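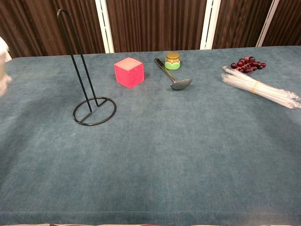 Figure 6.1 A tabletop set with a wire paper towel holder, a foam cube, a ladle, a jar, grapes and wrapped straws.

Chapter 6
From Pixels to Objects

In Chapter 5 we treated the camera as a measuring tool. Given a point in the world, we could say where it would land on the sensor. Now we go the other way. The program has an image and must decide which objects are present, where each one ends, and how far away it is. Every later step depends on the answer. A planner cannot route an arm past a ladle that the perception code has merged with the tablecloth.

Look at the objects in Figure 6.1 as a program would have to. The foam cube is the easy one. Its color is far from that of the cloth and its edges are straight. A simple color threshold, of the kind you wrote in Exercise 5.4, will find most of it, although the top face is lighter than the front and may fall outside the range you picked.

The paper towel holder is harder. It is mostly empty space. A bounding box drawn around the wire contains far more curtain than metal, so the average color inside the box tells us almost nothing. Depth sensors also do badly on thin wire, and a filter meant to remove stray points can remove the whole upright.

The straws and the grapes raise two more problems. Clear plastic shows what is behind it and adds bright highlights of its own. The bundle also overlaps the grapes, and a program that groups neighboring pixels may report one object where there are two. Whether a bunch of grapes should count as one object at all depends on the task, and the label set has to settle that before anyone trains a model.

The running example in this part of the book is Gridik, a small segmentation library written by Teresa Duda and Leonie Mudgway. Its test set has 2,544 labeled tabletop images. We hold out 277 of them for the exercises, and you should not train on those.

Section 6.1 covers thresholds and connected regions. Section 6.2 adds depth and fits a plane to the table, so that points above the plane can be grouped. Section 6.3 replaces the hand-written rules with a learned model. Section 6.4 deals with thin and transparent objects, and Section 6.5 with overlap.

Before you begin
You will need the camera model from Section 5.2 and the matrix routines from Appendix B. Readers who skipped Chapter 4 should read its pages on coordinate frames first.

Terms introduced in this chapter
segmentation, mask, connected region, plane fit, occlusion, instance label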